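The Score Nobody Asked to Hear Twice

Treton wants 30 dollars for the music from Stutamia, a game most players finished in a weekend. The label is calling it a "complete edition," pressed on two records, out in May. I have the files, and I'm still waiting to hear what it completes.

Hòa Từ wrote the score, and she can write. Her theme for the harbor level has a low clarinet line that stays with you. But it lasts two minutes, and much of the rest is the same tune slowed down under a wash of strings. In the game you hardly notice. At home, on a Friday night with nothing to shoot at, you do.

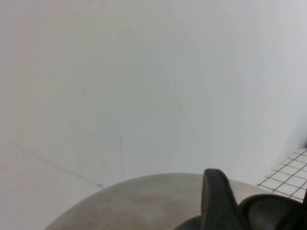 Then there's the matter of the orchestra. Treton's notes talk up live players, and the credits thank Ľubica Sýkora for "string sessions." I asked how many of the tracks used them. The label sent me the press release again.

Sang Vũ, who mixed the album, was more open. "Some of it is samples – good ones," he told me. Fine. Plenty of good scores are. Just don't sell me a concert hall.

A signed run of 200 copies costs more and adds a poster. The harbor theme is already streaming.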